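June 10, 2023
Sandwich task, Henduvard student build

Good day at the bench! We finally have a layout for the sandwich task that I'm happy with: green cloth down, pink plate in the middle, a ribbed clear tray on each side. Bread goes on the right of each tray so the approach angle stays the same whichever side we pick from. Total in the log is now 2,651 grasps, 338 of them from this layout. 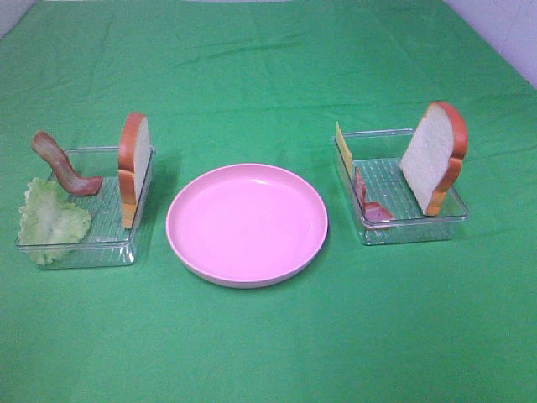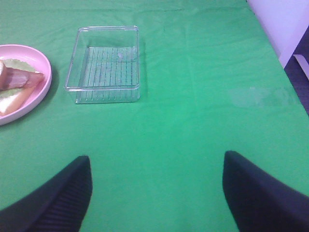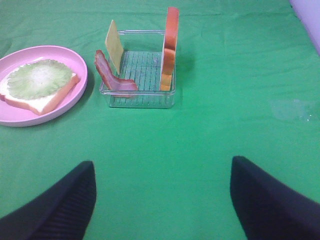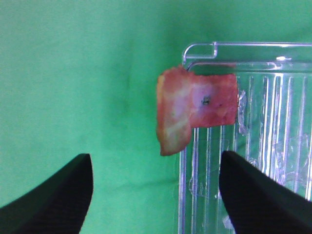

Sandwich task. First picture is the two-tray layout, the other three are wrist views.

Bacon is still the hard one. It's floppy, it curls, and it likes to hang over the corner of the tray (see the last wrist view), so the Margaritis planner keeps guessing the wrong height for it. Lettuce I expected to hate and it's going great, I think the ruffles give the fingers something to grab.

Tried the Onex depth filter against the old one. Much cleaner on the tray rims, which were throwing ghosts all over the place. Keeping it. The Ladent script still wants the trays entered by hand every time, so somebody please fix that before I do it badly.

To do:
- retrain without the first 1,735 grasps, the old lighting is in there
- 6 full sandwiches in a row, no hands
- cheese from the back corner, slower close
- iron the cloth (I know, I know)

Club demo is in July and I really think we can show a whole sandwich by then.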